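Home Forums Clothes & Mending Laundry Members Search

How often do you wash your jeans? (and how do you get them to last?)

Started by Sebastian Munteanu, November
Print this thread | E-mail to a friend

sebmunteanu
I've been reading the mending threads on here for ages and finally have something to ask. I love denim. I love new stiff denim, I love it when it's gone soft at the knee, I even like the smell of it! But I've been treating mine badly for years, hot wash with the towels and straight into the tumble dryer, and I've lost more pairs at the inner thigh than I care to admit.

So last month I went the other way. Inside out, zip done up, 30 degrees, spin turned down to 700, hung by the hems. The difference in the dark pairs is lovely. The colour is holding, and I'm not getting those white streaky lines down the leg any more. I'm using Olis liquid, half a cap, no softener.

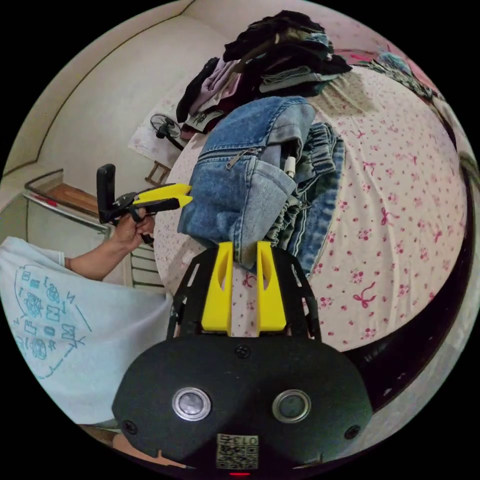 What I can't settle on is how often. My dad wore his all week on the market at Wolby and they went in on washing night whether they needed it or not. My sister says every ten wears. A man in the shop where I bought my last pair told me six months, with a straight face. What do you all do?

pegbag_jan
Welcome Seb! Great question, and you'll get a different answer from everyone who posts. I go by the knees. When they've bagged out so much that I look as if I'm about to jump, in they go. For me that's every fortnight or so in winter and more often when I'm gardening.

Completely agree about the spin speed. Hang them while they're still heavy and the weight of the water pulls the creases out for you. I haven't ironed a pair of jeans since my youngest started school.

Dunmow_Dave
Six months is daft. I do a proper day's work in mine and by the end of it they could walk home without me. Dirt is grit, and grit wears cotton away from the inside. Every time you sit down you're sanding them. Wash them when they're dirty, which for me is every two days, and buy a decent heavy pair to begin with. My Ilie work jeans have had more than 200 washes at 40 and the only thing I've replaced is the button.

sebmunteanu
Dave, 200! That's brilliant. Do they still have any blue in them?

Dunmow_Dave
Not so you'd notice. They hold my legs in though.

threadbare
I'm going to disagree with Dave a bit, even though he's right about grit. Most of us aren't laying patios. If you sit at a desk, the washing does more harm than the wearing, and the stretchy ones suffer the most. The elastane goes first and it goes because of heat. You can tell when it's happening, you get little wavy ripples on the seat and behind the knee and they never come out. I keep anything with stretch, and anything with a gathered elastic waist, well away from the dryer and on the coolest wash I can get away with.

For the stiff all-cotton kind I'm much more relaxed. Hang them up overnight by an open window and sponge off the marks.
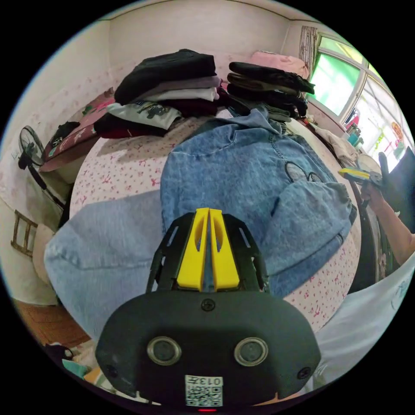

The other thing I'd say is mend early. Once a month I hold each pair up to the light with my hand down the leg, and if I can see my fingers through the cloth I put a patch behind it before there's a hole. A thin patch of old shirt cotton is kinder than denim on denim, which makes a hard ridge and then wears through next to the patch. I zigzag back and forth over it on my old Asent with thread a shade darker than the jeans. From a yard away it disappears.

pegbag_jan
Oh, that's such a good tip about the light! I've always waited for the hole and then been cross about it.

Has anyone here tried putting them in the freezer? My niece swears by it.

threadbare
Tried it, sorry. They came out cold and smelling of peas. By dinner time they smelled of me again.

Mollycoddle
I freeze mine and I think it does help, so there. Two nights in a bag, then a good shake outside. I wouldn't do it in place of washing but it gets me through another week. You do have to let them warm up before you put them on.

Dunmow_Dave
There's no room in our freezer for trousers.

sebmunteanu
This is wonderful, thank you all. I've had the whole lot out and sorted them into stretchy and not stretchy, and I've done the hand down the leg test. Three are going thin in exactly the place threadbare said. I've cut up an old striped work shirt for the patches and I'm having a go by hand first, as I've only got a borrowed machine and it frightens me. 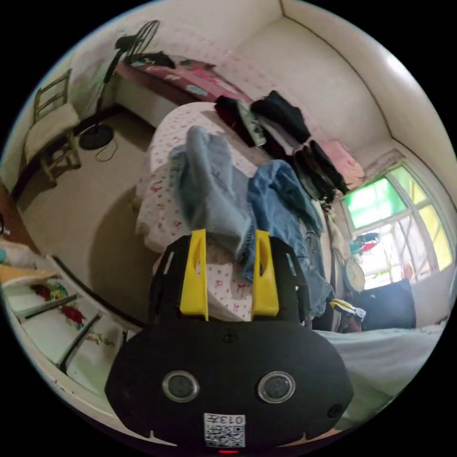
Spare room, November.

One more question while you're here — does vinegar in the first wash really set the dye? Half the internet says yes.

threadbare
No. It does rinse the soap out nicely, but indigo comes off when it's rubbed and vinegar won't change that. Soak a new pair in cold water in the bath for an hour, on their own, and keep off the cream sofa for a fortnight.

pegbag_jan
My mum always used salt and vinegar and her jeans stayed dark for years. I'm still going to do it!

threadbare
Your mum probably washed them in cold water as well, Jan.

pegbag_jan
She did, now you mention it. The vinegar's staying.

Mollycoddle
Seb, for hand sewing get a short sharp needle and a thimble you like wearing, and run the stitches along the grain in little rows. Don't pull tight or it'll pucker when it's washed. Post how you get on with the first one please, I love a good patch.

Home Forums Clothes & Mending Laundry Back to top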